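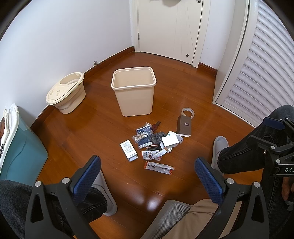
Will a bangalow palm grow indoors? For a while, and then it will want to be outside like the rest of us. Seedlings are happy in a pot for four years or so if they get bright light and no draughts. A spot at the end of a hallway next to a closed door is fine until someone opens it in October. Stand the pot on a deep saucer if you have a shiny wooden floor like ours, as palms drink a great deal and are untidy about it.

How fresh does the seed need to be?
Very. Griet Dewulf sowed 200 from a packet found in a drawer at Jurndale and raised a fine tray of compost. Pick the fruit when it is fully red and clean off the flesh before sowing.

How long until something comes up?
Our quickest took 47 days. Our slowest we had already thrown out.
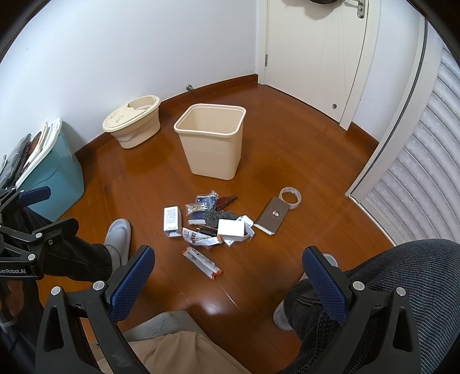
Keep the seed warm and damp in the meantime and resist digging it up to look. The first leaf is a plain little forked thing and gets mistaken for grass, often by the person who sowed it.

Can I plant it near the house?
You can, but the old fronds come down whole, sheath and all, and they are heavy. Pieter Smits has moved his car twice.

Do birds eat the fruit?
Yes, and they will sow it for you in the gutters. Check with your council first, as the palm is counted as a weed in some districts.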